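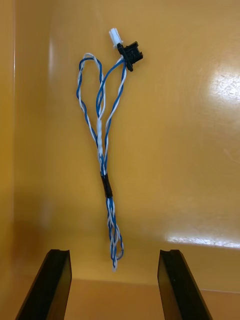 Sixty hours to teach an arm to pick up a bit of wire, one of the regulars at the Goltcombe shed reckoned over the tea urn, and he could have sorted the whole box by hand before smoko. I hadn't even signed the visitors' book and already I was inclined to agree with him.

The Goltcombe shared workshop opens its doors every July, and this year the drawcard was Tufa, a home-built sorting arm that has been on the go since last winter. I drove over from Ustcombe for it, 70 kilometres, mostly behind a caravan.

The pitch is simple enough. Members strip old appliances for parts, and the harnesses pile up. Tufa is meant to take them out of a plastic bin one at a time and put them in trays by connector. The one getting the attention was blue and white wire, twisted together, with a band of black tape halfway down and a white connector and a black one at the top. Wire is a rotten thing to give a gripper. It flops, it loops, and two stiff black fingers have to close on something that won't keep its shape. Glossy yellow-orange plastic wouldn't have been my pick for the bin either, with the glare that comes off it.

Parts have cost the group $2,000 so far, according to the sheet pinned near the door. The motors came second-hand from Florkby and took up $400 of that. Labour isn't listed. I asked what the success rate was and got a long answer about lighting, then a shorter one about how it depends on the harness. No figure.

To be fair, the workmanship is tidy and the members were generous with their time. A couple of the kids there were rapt. I can see the point of it as a way to learn the software, and if the sign had said that I'd have less to grumble about. The sign said it would save the workshop labour.

Parking is on the grass past the hall, gold coin entry, and the sausage sizzle finishes at 1 pm sharp. They're hoping to have a second bin going by next July. I'd want to see a tally sheet beside the first one before I made the drive again.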